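Two-Arm Picker Build: Frequently Asked Questions
Wikville Shared Workshop, robotics bench

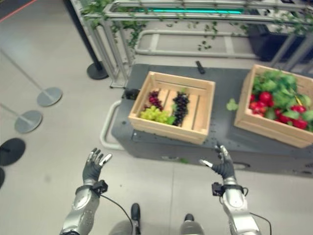
Photo: Liesbeth Van Leeuwen / Wikville Shared Workshop

These are the questions we get most often by email and at open evenings. Last updated in October.

What is the project?
A two-armed robot with five-fingered hands, put together by members of the workshop. We call it Kassa. The long-term goal is for it to move fruit and vegetables from one crate to another without bruising them. We are still working on the first half of that sentence.

Who is building it?
Jad Srour does the wiring and most of the software. Liesbeth Van Leeuwen does the mechanical work and keeps the parts list. Other members help when they have time. If you want to join in, see the last question.

Did you make the hands yourselves?
No. We bought the hands secondhand as a pair from Firnthorpe, a small parts dealer, and repaired one thumb. The brackets and the cable guides are our own work. We looked at printing a full hand and decided we would spend a year on fingers and never get to the picking.

What are the black boxes on the wrists?
Sensor boxes. There is one on each forearm, clamped on, with its own cable. The clamps come off with a hex key so we can swap a box between arms when we are chasing a fault.

Why are the cables on the outside?
It is easier to replace them. We had them routed tighter at first and the left one failed at the bend after 19 hours of running. Leave more slack than you think you need and check the full range of the elbow by hand before you power up.

Why grapes and tomatoes?
They are hard in different ways. A bunch of grapes has no good flat side, and the hand has to go for the stem or get under the whole thing. Tomatoes are an easier shape, but leaves get in the way of the fingers and confuse the software about where the fruit ends. We use green, red and nearly black grapes so that we don't tune everything to one color.

Where did you get the crates?
The garden supply place in Zernthorpe. Any slatted wooden crate will do. Sand the top edges, or the fingertips will catch on splinters.

What table is it working on?
A flat-topped one with small mounting holes all over it. Get one like it if you can. Being able to bolt down a stop and put a crate back in the same place saves a lot of time. Before that we used tape marks, and they drifted.

How fast is it?
Slow. We cap the arm speed at 20 percent whenever a person is inside the posts. Our longest session so far was 127 attempts in one evening. We log every attempt, including the bad ones.

How much has it cost?
More than we planned, and most of it went on the arms. The wrist boxes, clamps and cables together came to just under $500. We don't publish a total because several parts were donated and we would be guessing at their value.

Can I have the drawings?
Yes, for the brackets and wrist clamps. Ask Liesbeth. The software is not ready to share. Jad is rewriting the part that decides when to close the fingers.

Is it safe to stand near it?
Stay outside the posts unless you have done the bench induction. Tie back long hair, take off lanyards, and know where the stop button is before anyone switches the arms on.

Can I come and see it or help out?
Open evenings start at 7 p.m. and you don't need to be a member. To work on the build you need a membership and the induction. We are short of people who can solder small connectors.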